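J'ai mis six mois à me décider pour une table, alors autant que ça serve à quelqu'un. Elle est ovale, grande, d'un bois très clair, elle vient de chez Rutard (le modèle s'appelle Siltden) et je l'adore. Voilà, l'avis pourrait s'arrêter là, mais comme j'ai lu tous les avis possibles avant de commander et qu'aucun ne répondait à mes questions, je vais essayer d'être utile !

## Pourquoi un ovale

Notre ancienne table était un rectangle de chez Cokmont, solide, sérieuse, avec des coins à hauteur de hanche d'adulte et de front d'enfant. Dans une pièce qui sert à la fois à manger, à travailler et à étaler tout ce qui n'a pas de place ailleurs, on passait notre temps à la contourner. Avec l'ovale, on glisse le long du plateau sans y penser. La différence de circulation entre la fenêtre et le couloir m'a bluffée dès le premier soir.

L'autre bonne surprise, c'est la conversation. À 6 on se voit tous, y compris les deux qui sont sur la partie la plus arrondie et qui, sur un rectangle, auraient été exilés au bout. En revanche, ne comptez pas sur les courbes pour aligner des sets de table rectangulaires, ils dépassent un peu dans le vide. Je suis passée aux ronds.

## La livraison et le montage

Deux cartons, très lourds, livrés au pied de l'immeuble (prenez l'option étage si vous n'avez pas de voisins costauds). Le montage nous a pris trois heures à deux, avec une pause café assez longue au milieu, il faut l'avouer. La notice est claire, sauf l'étape 5, où le dessin montre la traverse à l'envers. J'ai écrit au service client, et Kenna Mackay m'a répondu le lendemain avec un schéma corrigé, très gentiment. Gardez la clé fournie, vous en aurez besoin pour resserrer les pieds au bout de quelques semaines.

Le plateau est en plusieurs sections, et c'était mon plus gros doute avant l'achat. Je craignais de voir la jonction tout le temps, ou d'y coincer la moitié du pain. On la voit, oui : une ligne fine et sombre qui traverse le bois en courbe. Moi je la trouve jolie, elle donne un dessin au plateau. Pour les miettes, un coup de brosse souple de temps en temps suffit. Par contre, pour écrire à la main, évitez de poser votre feuille pile dessus – le stylo accroche.

## Au quotidien

Le matin, c'est mon bureau. La souris glisse directement sur le plateau, sans tapis, et je peux laisser une pile de magazines illustrés à portée de main sans avoir l'impression de travailler dans un débarras. Il y a de la place, vraiment beaucoup de place.
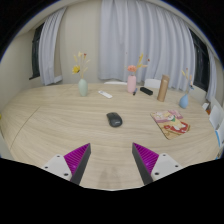 Côté déco, le bois pâle accepte tout. J'ai ressorti mes petits vases en céramique, un vert sauge, un rose clair, un bleu pâle, avec des fleurs séchées dedans, et ces teintes douces qui disparaissaient complètement sur l'ancien plateau foncé ont enfin l'air d'être à leur place. Je les pousse vers le bord du fond pour garder le centre libre, et au moment de mettre le couvert il suffit de les décaler un peu. Un bouquet séché, ça perd des brindilles, mais sur une surface aussi claire on les repère tout de suite !

La clarté a son revers : les traces se remarquent aussi. Les ronds de tasse partent avec une éponge à peine humide si on s'y prend dans la journée. Pour le curry, il a fallu insister. J'utilise le savon Guthrie, une noisette dans de l'eau tiède, puis un chiffon sec dans le sens du veinage. J'ai aussi pris l'habitude de faire tourner les objets qui restent longtemps au même endroit, pour que la lumière de la fenêtre travaille partout pareil.

## Ce que j'aime moins

- Le prix. La mienne m'a coûté 3000 euros avec la livraison, et j'ai longuement regardé le bouton de commande avant de cliquer.
- Les patins fournis, trop fins. Je les ai remplacés par du feutre épais.
- Les nappes. Trouver un ovale à la bonne taille est un sport, j'ai fini par en faire ourler une sur mesure.

Est-ce que je la rachèterais ? Oui, la même, dans la même teinte. Je prendrais juste l'option étage dès le départ, et je commanderais le feutre en même temps. Si vous hésitez sur les dimensions, tracez l'ovale au sol avec du ruban de masquage et vivez avec pendant quelques jours – je l'ai fait, et ça m'a évité de prendre la taille au-dessus, qui bloquait la porte du buffet.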